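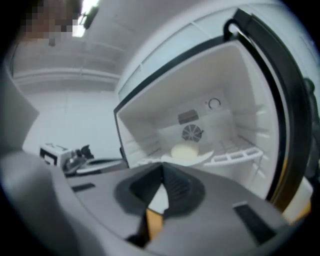 Interior of a mini refrigerator, with the fan grille on the back wall and a wire shelf rack.

Mini refrigerator

A mini refrigerator (also mini-fridge, compact refrigerator or, in hotels, minibar fridge) is a small refrigerating appliance meant for a single room, an office, a caravan or a shop counter. It does the same work as a full-sized kitchen refrigerator but holds less, and it is normally low enough to stand under a desk or worktop. Most have one door and one main compartment. Some have a small ice box at the top.

Types

Mini refrigerators are usually sorted by the way they are cooled.

Compressor models work in the same way as kitchen refrigerators. A pump drives a refrigerant round a closed circuit, taking heat from the compartment and giving it off behind or beneath the cabinet. They cool quickly and can hold a low temperature in a warm room, but the motor can be heard when it starts and stops.

Absorption models use a source of heat in place of a pump. They have few moving parts and are close to silent, and for this reason they were long preferred in hotel bedrooms. Many caravan refrigerators are of this type and can be run on bottled gas. They need to stand level.

Thermoelectric models pass a current through a small solid plate, one side of which grows cold while the other grows warm. They are light and cheap. They can only cool to a certain amount below the temperature of the room, and most are sold for drinks and not for fresh meat or milk.

Construction

The cabinet is an outer shell and an inner liner with insulating foam between them. The liner is usually a single moulded sheet of plastic, white in most models, and the ridges that carry the shelves are formed in its side walls. A shelf is slid in along a pair of ridges and can be moved to another pair when taller items have to be stored.

Shelves are of coated wire, glass or clear plastic. Wire lets cold air fall freely between the levels and is the commonest choice where there is a fan. Small jars may tip on it, and spills go straight through to whatever is underneath. Glass holds a spill in place but slows the movement of air.

The door closes against a gasket, a soft hollow strip which in most modern models holds a magnet. The gasket is the part that wears out first. It can be tested by shutting a slip of paper in the door: if the paper pulls out without any drag, the seal is poor at that point. On many models the hinges can be changed from one side to the other.

Air circulation

In the simplest models the air moves by itself, warm air rising to a cold plate and sinking again once cooled. The bottom of the compartment may then be several degrees colder than the top, or the back colder than the front. Other models have a fan set into the back wall behind a grille, commonly round, with slats to keep packets and fingers away from the blades. The fan evens out the temperature and shortens the time needed to cool a warm bottle. The grille should not be blocked, and makers generally advise leaving a gap between it and the food.

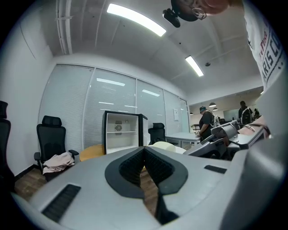
Vol. 17, p. 541

Use in offices and shared rooms

The mini refrigerator is common in workplaces that have no kitchen of their own. It is placed against a wall or partition, often near a table, within reach of a socket. Space has to be left for the door to swing and for heat to escape at the back or sides. A cabinet pushed tight against a wall runs for longer and uses more electricity – in a small closed room it will also warm the air noticeably.

Shared refrigerators tend to be opened often and cleaned seldom. Anathi Ngubane, in her handbook Food at the Workplace, recommends labelling with a name and a day, one shelf per group of users, and a fixed time each month for emptying. She also advises against placing the appliance on deep carpet, where the lower vents may be covered.

Setting and care

The temperature is set by a dial or by buttons, placed inside the compartment on many cheaper models. The numbers on a dial are usually steps of cooling and not degrees, and a separate thermometer is needed to know the true figure. For most chilled food this should be 5 °C or below.

Models without automatic defrosting must be switched off and emptied when ice builds up on the cold plate. The ice should be left to melt and never chipped with a knife, which can pierce the plate and let out the refrigerant. The liner is washed with warm water and a little bicarbonate of soda. A refrigerator that is to stand unused is left with its door ajar to prevent mould.

After being carried on its side, a compressor model should stand upright for some hours before it is switched on, so that the oil can run back to the compressor.

Makers and models

Among the smaller European makers, Prulden began with caravan refrigerators and later moved to compressor models for student rooms. Its Tunow range had a cabinet 31 litres in volume and was sold in either white or black. The Skiren, a thermoelectric drinks cooler of 20 litres, was made for hotels and had a lock as standard. Hegde supplied door gaskets and wire shelves to both lines, and its spare parts fit several other cabinets of similar size.

The designer Benedek Vörös, who worked on the Tunow, moved the dial from the side wall to the top of the back wall, where it was less likely to be knocked by bottles. The change was dropped in later versions after complaints that the dial could not be reached when the top shelf was full.

Disposal

Old refrigerators should not be put out with household rubbish. The refrigerant and the gases held in the foam have to be removed at a suitable plant, and many shops will take back an old appliance when a new one is delivered. The door or its catch should be taken off before a refrigerator is stored outdoors, to prevent children from becoming trapped inside.

See also: Cool box; Gasket; Ice box; Larder; Wine cooler

Last revised 29/06/2019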